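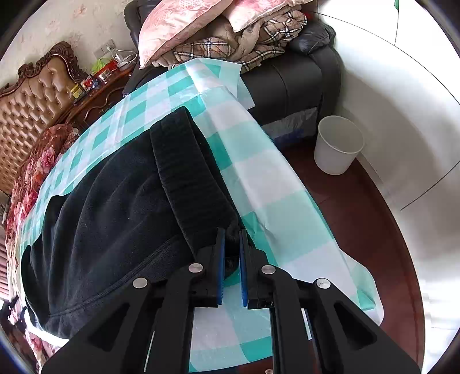
Artikel 1636, schwarz, breiter Rippbund

Dezember
Von Rocío Ayala

Betreff: Etiketten mit falschem Preis nach dem Abgleich mit Notico

Guten Tag,

ich schreibe für den Secondhandladen Galbraith. Wir benutzen Illeck für die Artikelverwaltung und drucken die Etiketten mit einem Birkis, der am Rechner im Lager angeschlossen ist. Die Artikel werden jede Nacht mit Notico abgeglichen, damit sie auch im Onlineshop stehen.

Am Dienstag habe ich bemerkt, dass auf vielen Etiketten der Preis nicht stimmt. Die Artikelnummer ist richtig, der Strichcode auch, aber der Preis und die Größe gehören zu einem anderen Artikel. Zuerst dachte ich an einen Fehler von mir, weil ich die Etiketten oft am Abend drucke und dann müde bin. Ich habe aber denselben Auftrag noch einmal gedruckt, und das Ergebnis war gleich. An der Kasse ist der Preis korrekt. Eine Kundin hat uns darauf aufmerksam gemacht, sie wollte eine Jacke kaufen und die Kasse zeigte einen höheren Betrag als das Etikett. Wir haben ihr den niedrigeren Preis gegeben.

Was ich schon versucht habe:
Drucker aus- und eingeschaltet, Kabel geprüft.
Illeck geschlossen und neu gestartet.
Etikettenvorlage gelöscht und die Standardvorlage geladen. Keine Änderung.
Ein einzelnes Etikett direkt aus der Artikelmaske gedruckt. Das war richtig!

Der Fehler kommt also nur beim Sammeldruck. Können Sie mir sagen, wo ich weiter suchen soll? Wir haben vor den Feiertagen viel Ware und ich möchte nicht jedes Etikett einzeln drucken.

Mit freundlichen Grüßen
Rocío Ayala

Antwort von Telma Zapata, 10:20 Uhr

Guten Morgen Frau Ayala,

vielen Dank für die genaue Beschreibung. Wenn der Einzeldruck stimmt, können wir den Drucker ausschließen. Der Sammeldruck holt seine Daten aus einer Zwischendatei, die beim nächtlichen Abgleich neu geschrieben wird. Bitte prüfen Sie zwei Dinge: Ab welcher Artikelnummer ist der Preis falsch? Und sind danach alle Etiketten falsch oder nur einzelne?

Bitte den Abgleich vorerst nicht von Hand starten, sonst wird die Datei überschrieben und wir sehen den Fehler eventuell nicht mehr.

Telma Zapata

Rocío Ayala, 12:45 Uhr

Hallo Frau Zapata,

ich habe die Liste aus Illeck neben die Etiketten gelegt und verglichen. Bis 1636 stimmt alles. Auf dem Etikett von 1636 ist der Preis richtig, aber die Beschreibung hört mitten im Satz auf. Ab der nächsten Nummer ist alles verschoben. Insgesamt betrifft es 214 Artikel, also wirklich alle, die danach kommen. Es ist immer der Preis von dem Artikel davor, nur direkt nach 1636 steht gar kein Preis auf dem Etikett.

Ich habe noch eine Beobachtung, vielleicht ist sie nicht wichtig: In der Vorschau am Bildschirm ist der Preis auch schon falsch. Es passiert also vor dem Drucken.

Im Onlineshop habe ich ungefähr zehn Artikel angeschaut – dort ist alles in Ordnung.

Telma Zapata, 13:30 Uhr

Die Beobachtung mit der Vorschau hilft sehr. Ich vermute einen Zeilenumbruch im Beschreibungstext von 1636. Die Zwischendatei hat pro Artikel eine Zeile. Wenn jemand in der Beschreibung die Eingabetaste drückt, entsteht eine Zeile zu viel, und der Sammeldruck ordnet danach falsch zu. Notico bekommt die Daten auf einem anderen Weg, deshalb ist der Shop nicht betroffen.

So können Sie es kontrollieren:
Artikel 1636 in der Maske öffnen, Feld Beschreibung anklicken, mit der Pfeiltaste bis ans Ende gehen. Springt der Cursor in eine neue Zeile, obwohl das Feld noch Platz hat, ist dort ein Umbruch. Mit der Rücktaste entfernen und speichern. Danach unter Extras die Zwischendatei neu erstellen lassen und zuerst nur die Vorschau öffnen.

Rocío Ayala, 15:10 Uhr

Sie hatten recht. Nach dem Wort »Rippbund« war ein Umbruch und darunter stand noch »kaum getragen«. Den Text habe ich wahrscheinlich aus einer E-Mail kopiert. Ich habe ihn in eine Zeile geschrieben und gespeichert.

Beim Erstellen der Zwischendatei kam leider eine Meldung: »Datei wird verwendet«. Am Kassenrechner war Illeck noch offen, mit dem Fenster für den Sammeldruck. Nachdem ich es dort geschlossen habe, ging es ohne Meldung. In der Vorschau sehe ich jetzt die richtigen Preise.

Ich drucke gerade die Etiketten neu. Der erste Stapel ist fertig, über 100 Stück, und ich habe davon jedes mit der Liste verglichen. Kein Fehler. Den Rest mache ich nach Ladenschluss.

Eine Frage habe ich noch: Gibt es eine Möglichkeit, dass Illeck solche Umbrüche beim Speichern selbst entfernt? Bei uns geben 2 Personen Artikel ein und wir kopieren beide oft Texte von den Leuten, die uns die Kleider bringen.

Telma Zapata, 15:55 Uhr

Freut mich, dass die Vorschau stimmt. Automatisch entfernt werden die Umbrüche in Ihrer Version noch nicht. Ich habe den Punkt an die Entwicklung weitergegeben, kann aber keinen Termin nennen. In der Zwischenzeit gibt es eine Einstellung, die hilft: Unter Einstellungen, Eingabe, den Haken bei »Beschreibung einzeilig« setzen. Dann nimmt das Feld keine Eingabetaste mehr an, und kopierter Text wird in eine Zeile gesetzt. Der Haken muss an jedem Arbeitsplatz einzeln gesetzt werden. Für Artikel, die schon gespeichert sind, ändert er nichts.

Ich lasse das Ticket offen bis nach dem nächsten Abgleich.

Rocío Ayala, 9:05 Uhr

Guten Morgen,

der Abgleich in der Nacht ist ohne Fehler gelaufen. Ich habe den Haken am Lagerrechner und an der Kasse gesetzt und mit einem Testartikel probiert, die Eingabetaste macht im Feld nichts mehr. Den Testartikel habe ich wieder gelöscht. Alle neuen Etiketten sind gedruckt, die alten hängen noch an einem Teil der Mäntel – das erledigen wir heute im Lauf des Vormittags.

Von meiner Seite kann das Ticket geschlossen werden. Vielen Dank für die schnelle Hilfe.

Rocío Ayala

Status: geschlossen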